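3/21/25

I passed the theory part of the driving exam today. I am fifty-two years old and I want to write this down while I still feel it, because tomorrow it will look like a small thing.

The room was on the second floor of the Akbulut building, and we were all sitting with our backs to the window. The boy next to me finished when I was still reading my first page. I did not hurry. Melahat told me on the phone last night that the fast ones make mistakes with the trailers, and I read every trailer question twice. The fee was 159, and 191 if you must come a second time, so I had a good reason to be slow. 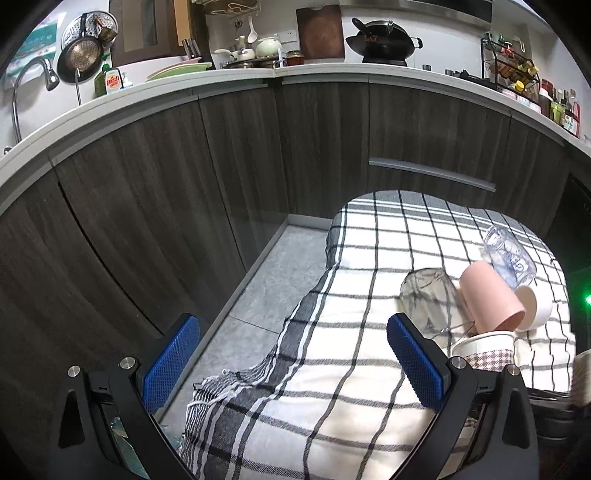
My biggest fear was the priority rules at crossings without signs. In the book they are drawn from above, with little gray cars, and I could never feel which car was me. Kadir tried to explain with his hands and then he became impatient. So for two weeks I studied at the kitchen table. The cloth there has a grid, black and gray on white, and I used the lines as streets. A salt shaker was me, a walnut was the other driver. The broad gray border along the side was my main road, and whoever came out of the grid had to wait. I had two such questions today and both times I saw the walnut coming from the right.

After the exam I walked to Clernska to ask for the price of the practical lessons. The lady, Mrs. Coşkun, was polite, but she spoke quickly and I had to ask her to repeat. The short course costs 890, the long one 1,095. The long one includes night driving and the highway. I said I would think, although I already knew – I will take the long one. I don't want to be a person who can drive only to the market.

I called Vendula from the bus stop. She shouted so loudly that a man turned around. She wants me to visit her in September, by car, alone. I said yes too quickly, and now I am looking at the map and there is a tunnel.

Must ask Orhun if his cousin still teaches, and find my old glasses for the eye test.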